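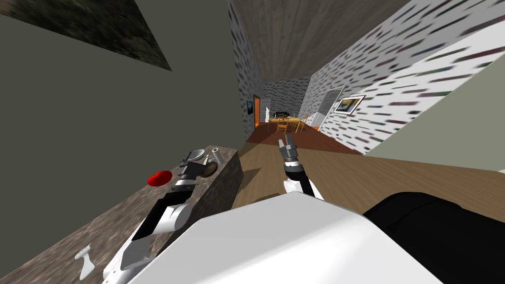

Counter task in the simulated house. Left gripper over the bowl and can, right arm out over the wood floor.

Stikness kitchen tests: work in progress
March 2023

Stikness prepares and checks meal kits for care homes. Part of the job is clearing and resetting test kitchens between trials, which until last year was done by hand on both shifts. The company is moving the reset work to a two-armed robot, and every routine is run in simulation before it goes near a real counter. This page is kept for staff at the Lindov and Imhof sites.

The view at the top is the one an operator has at the desk. It looks out from the robot, with the white body shell at the bottom and an arm to either side. The wide angle takes in the counter and the corridor as far as the dining table. The tilt takes new operators a few shifts to get used to.

A routine is released after 1,000 simulated runs. The current counter routine finished 944 without a stop. The remaining runs were sorted by cause and sent back to Fedorel, which maintains the software. Small items set down close together, such as a can next to a bowl, account for most of the stops.

What changes on the floor

Reset crews at Lindov went from 9 people per shift to a mix of desk and floor posts. Two people per shift now watch runs and log stops. The others stay on food prep and inspection, which the robot does not do.

Nuria Kahsay moved from the reset crew to the desk in September. Her notes on how people stack bowls by hand were used to rewrite the pick order. She reports less lifting and more eye strain, and screen breaks have been added to the rota.

Tapio Vuorinen handles training at Imhof. The desk course takes about 2 weeks and is paid at the normal rate. Pay grade for desk posts is still under discussion with the shop stewards.

Questions about the move to desk posts go to the shift lead at either site.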